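El taller textil de Surnell estrena temporada con mesas despejadas y mucha tela negra

Surnell vuelve a coser. El taller abierto de costura y arreglos retoma su actividad en noviembre en el local de la calle Bloxham, y lo hace con más plazas que nunca: 36 por turno, repartidas entre la mañana y la tarde. La lista de inscripción se llenó antes de la hora de comer y ya hay gente apuntada para enero. ¡Qué alegría ver tanto interés por algo tan sencillo como aprender a cortar y doblar bien una tela!

El primer bloque está dedicado a los tejidos oscuros, que tienen fama de difíciles: el hilo se pierde de vista y la tiza marca demasiado o no marca nada. Sobre un tablero claro, en cambio, el borde de la tela negra se distingue enseguida, y eso se agradece mucho cuando se está empezando.
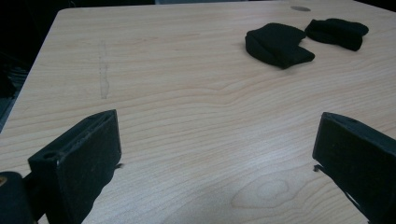 Una mesa para cada cosa

El local se ha ordenado con un criterio fácil de recordar. En unas mesas se extiende y se dobla, en otras se corta, y las máquinas de coser quedan al fondo, junto a los enchufes. Los tableros, de tono claro y con la veta bien visible, ya tienen sus años y alguna que otra marca, pero dan sitio de sobra para trabajar con calma. Al terminar cada turno se recoge todo: retales a la caja, alfileres al bote y un paño por encima de la mesa.

El proyecto Zandow, que impulsa el taller, cerró la temporada pasada con 971 prendas arregladas. Hubo pantalones, abrigos, cortinas y hasta una vela de barco pequeña que obligó a juntar cuatro mesas — una tarde memorable.
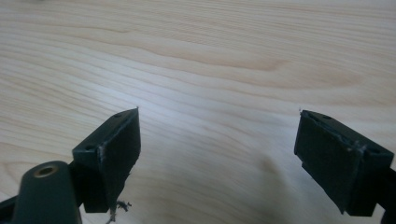 Para este curso la meta es llegar a las 2.117 prendas, una cifra ambiciosa que en el taller se repite con muchas ganas. También crece el fondo de telas: la tienda Allow ha cedido 352 metros de retal de algodón y loneta, que se repartirán entre los dos turnos.

No hace falta experiencia ni traer máquina. Basta con unas tijeras propias y, si se quiere, una prenda vieja con la que practicar. El turno de mañana empieza a las 10.00 y el de tarde, a las 17.30. Las inscripciones para enero se hacen en el mismo local.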